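3.2 Cable storage at shared desks
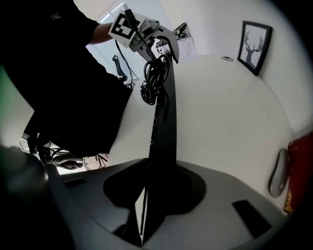
Figure 2. Coiled black cable draped over the top of a monitor stand.

Cables that were not in use were the item most often left without a fixed place at the shared desks. The desk surfaces have slots through which a cable can be passed, but the slots only serve cables that stay connected. A spare cable, or one that is needed for part of the day, has to be put somewhere else. We recorded each resting position under one of four codes: on the surface, in a drawer or tray, on the floor, or hung on another object. The last code covers monitor stands, chair backs, lamp arms, and partition edges (Figure 2).

Observations were made at 50 desks on 4 floors of the Indard building in January. Each desk was visited at the start and end of the working day, and every loose cable was coded at each visit. The final data set holds 1,359 coded positions. Two coders worked independently on the first floor and compared their results before the remaining floors were covered. Most disagreements concerned cables that lay partly on the surface and partly over an edge. These were assigned to the code that described the coiled portion, or the longer portion if the cable was not coiled.

Hanging was more common at the end of the day than at the start. Toma and Nistor had reported the same direction of change at the Plidden site, where the desks had no trays. At Indard, trays were fitted to every desk, and hanging was still preferred by many occupants. In interviews, occupants described a hung cable as easy to find and easy to lift away when the surface was wiped. Several said that a cable placed in a tray became mixed with other cables and was slow to remove. Margareta Toma conducted the interviews and Emilian Nistor coded the transcripts.

The form of the coil affected how well a hung cable kept its place. Cables looped several times and left unfastened tended to spread, and single loops dropped below the rest of the bundle. Fastened coils held their shape but were seen less often, even at desks where ties had been supplied. We did not measure cable stiffness, and its effect cannot be separated here from that of cable length.

The stand itself was treated as one category. Stands with a curved neck and stands with a straight post both offered a point over which a coil could be placed, and the coding sheet did not distinguish between them. A revised sheet, used in the later visits described in Section 4, records the shape of the support and whether the coil was fastened.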